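I've packed returns at Skirka for six years, and I'll admit I sulked when the two-armed sorter was announced in December. Would I be sent home? Well, no! I'm on the planning side now, trying out each layout on screen before the real bench gets it.

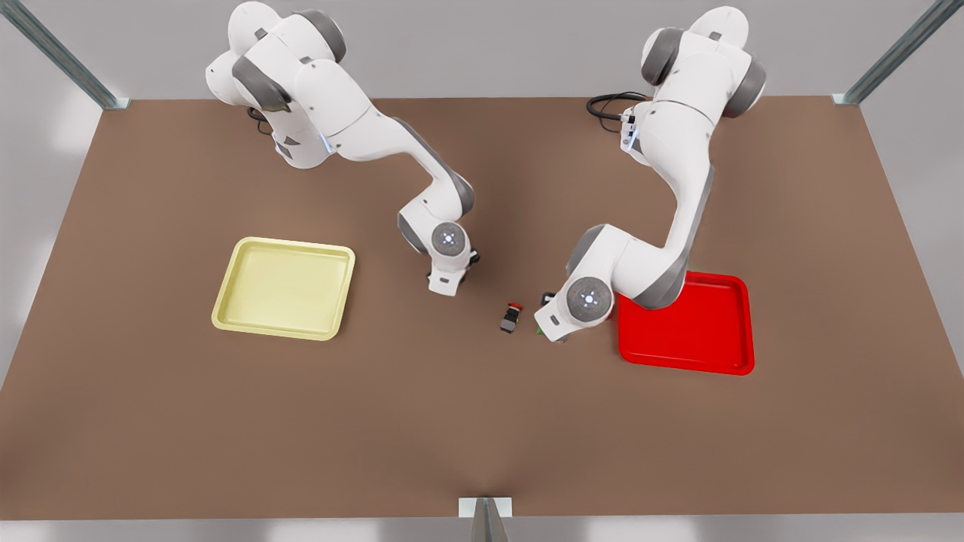
My wrists are thrilled. We used to sort 989 bits a shift by hand, and I'd go home aching. I do miss the nattering, though (headsets are no fun), and two of the girls moved over to Protska because they couldn't stand all the sitting.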